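4.2 Planning the purchase

Equipment budgets are usually written backwards. A group is told what it may spend, finds an arm that costs slightly more, and then discovers a scientific need for exactly that arm. We had hoped to do better, and for almost a month we did.

The plan was to settle the choice of gripper in simulation before any order was placed. Two quotations were on the table in February. Graveck offered a plain two-finger gripper with a fixed stroke; Broleck offered a costlier one with changeable fingertips and a service contract that ran to 57 pages, most of them about what was not covered. Each was modelled from the supplier's drawings and put through 179 simulated trials, all of them close work beside household furniture, with a metal part to be brought near a cabinet without striking it. Figure 3 gives the view from one such trial.

The simulator cost us staff time only, a phrase that finance offices hear as "nothing". We therefore entered the hours as a budget line of their own. The line was queried twice and approved once, and we recommend the practice to anyone with patience. It also made plain that a month of modelling was cheaper than sending back one wrong gripper, once carriage, restocking and the general loss of face were counted.

What the trials could not price was everything around the gripper. Neither quotation included the mounting plate. Neither mentioned cables, which are evidently thought to grow on site. Spare fingertips appeared in the Broleck list under "lifestyle accessories", a heading we have been unable to explain. We now keep a separate sheet for such items and fill it in before reading the headline price, in the hope of being less easily charmed by it.

We ordered the Graveck unit. The difference in simulated performance was too small to defend in front of anyone holding a calculator, and the money saved went on the mounting plate.

Figure 3. Simulated trial: gripper fingers and a grey metal hook-shaped part close to the face of a dark wooden cabinet.
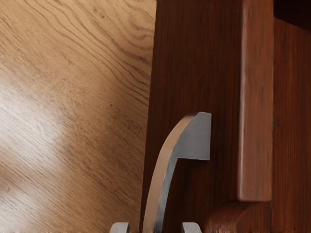
Beverley Whitlock, commenting on the draft, wrote that the separate sheet ought to have a row for training as well, as her own group had bought its gripper sensibly, plate and cables included, and then paid for two people to learn how to switch it on.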